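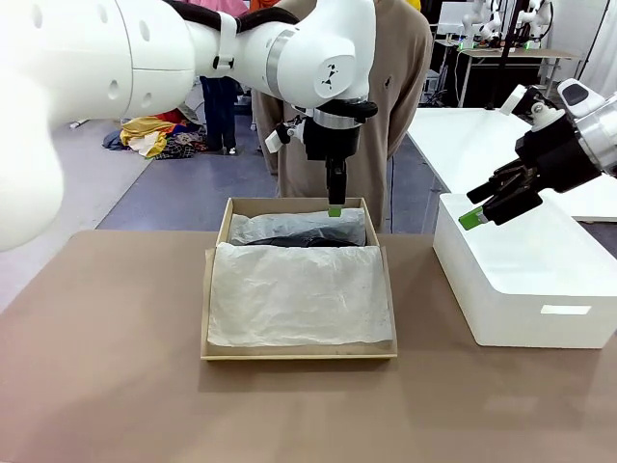 La mesa de devoluciones, con la caja de cartón abierta y los dos brazos encima.

Llevo tres años en el almacén de Gemora y casi todo ese tiempo lo he pasado en devoluciones. El trabajo consiste en abrir cajas que otra persona ya abrió antes. Se saca el artículo, se mira si está usado, se vuelve a envolver en su papel de seda y se decide si regresa a la estantería o va al contenedor de segunda revisión.

En junio del año pasado nos dijeron que parte de esa tarea la harían los brazos de Wodine. La meta de la primera fase era de 300 cajas por turno. No se llegó. El papel fino sigue siendo lo más difícil: se pega, se arruga, se dobla donde no debe. Una persona lo aparta con el dorso de la mano sin pensarlo, y explicar ese gesto a los técnicos nos llevó varias tardes.

Remigiusz Gajewski, que coordina el turno, cambió los puestos poco a poco. Antes éramos cinco vaciando cajas. Ahora dos estamos en la mesa y los demás pasaron a ropa, donde todo se sigue clasificando a mano. A Nafula Koech le vino bien, porque tenía la muñeca fastidiada desde el invierno. A mí me ha costado más. Paso ratos largos de pie, atento, y acabo el día con la espalda peor que cuando no paraba.

También ha cambiado lo que apuntamos. Cada caja que se queda a medias se registra en Vistier con un motivo, y los motivos los redactamos nosotros. En el último recuento teníamos 3.462 entradas. La mayoría dicen «papel» y poco más.

El sueldo es el mismo. Pedimos que la supervisión contara como categoría aparte y nos contestaron que se estudiaría. De momento hay 30 minutos de formación a la semana dentro del horario, que antes se hacían al salir. Lo de la categoría lo volveremos a preguntar cuando se renueve el convenio.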